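Arkomow Home Help > Furniture and floors > Tables

Will a phone that charges every night leave a mark on a wooden table?
Asked by Venla Manninen
Viewed 371 times, 3 answers

Hello to all. In August we bought a wooden dining table from the Kulleck shop in Nodthorpe. The seller told us it has an oil finish and that we should oil it again once a year, but he did not give us any paper with instructions. It is the most beautiful thing we own and I am maybe too nervous about it.

My husband charges his phone on this table every night. The phone lies directly on the wood and it becomes quite warm, I can feel it on the table when I lift the phone. There is now one place where the wood looks a little more dull than the rest. I see it only when the lamp is on and I look from the side. It has the shape of a phone, or I believe it has.

My questions are these. Can the warmth of a phone damage an oil finish? Can the black rubber of the cable color the wood? And how can I repair the dull place without oiling the whole table? I have a small can of Marinho hard oil, 60 ml, which came with a cutting board. I do not want to use it before I know it is correct.

Thank you in advance for your patience.

Ankit Prajapati
3,461 points
Accepted by the asker

Dear Venla, I have oiled tables at home for many years and I think you can be calm. A phone which is warm in the hand is not hot enough to harm a cured oil finish. A cup of tea is much worse, and a pot from the stove is a disaster. What I suspect in your case is that the oil was not fully hard when you started to use the table. A new table can need several weeks, and if something flat lies on it in this time the air does not reach the wood there, so that place dries differently.

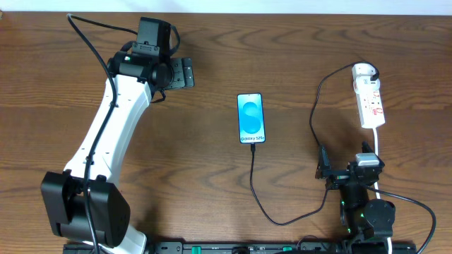

Cables are the thing I would watch more than the phone. Some soft cable coatings contain plasticizer, and if the cable stays in the same position for months it can make the finish sticky or leave a thin line. I have seen it with a cheap lamp cord. With a black cable like the one on this phone, I would move it a little when you clean, and take it away from the wood when nothing is charging. The phone itself can lie flat with the screen up as you see, this is not a problem. Also, on a medium brown surface with such wavy dark grain, a small difference in shine is hard to find even if you search for it. If your table is paler, you will notice it sooner.

For the dull place, please try this order:

1. Wipe with a cloth that is almost dry, with one drop of dish soap in warm water. Wipe again with clean water and dry it. Many times the dull place is only grease from hands.
2. Wait one day and look again from the side.
3. If it is still dull, put a very small amount of oil on a cotton cloth and rub along the grain. Go a bit outside the place so there is no border.
4. After 10 minutes rub everything off with a dry cloth. Oil that remains on top becomes sticky.

Try the Marinho oil first on the underside of the table and let it dry until the next day. Some oils make wood darker or more yellow. Lay the used cloth flat outside to dry, or put it in water, because oily cloths can start to burn by themselves.

another_teak_owner
45 points

Use a felt mat. We have one for the phone and one for the fruit bowl and there was never any mark. But do not buy felt in a strong color, ours was red and it gave color when it became wet.

guest

Is it sure that it is oil? Mine was sold as oil and it was lacquer. Put a drop of water on it and wait, if it slowly becomes dark then it is oil.

Comment from Venla Manninen:
Thank you Ankit, the soap helped already very much, I can see only one corner of it now. I will wait with the oil until we are two weeks away and the table can be left alone. To guest: I made the drop on the underside and it became a little dark, but slowly, so I believe the seller was right.

Comment from Ankit Prajapati:
Slowly is good, it means there is still oil in the wood. Only do not leave the can open, hard oil makes a skin in a few days.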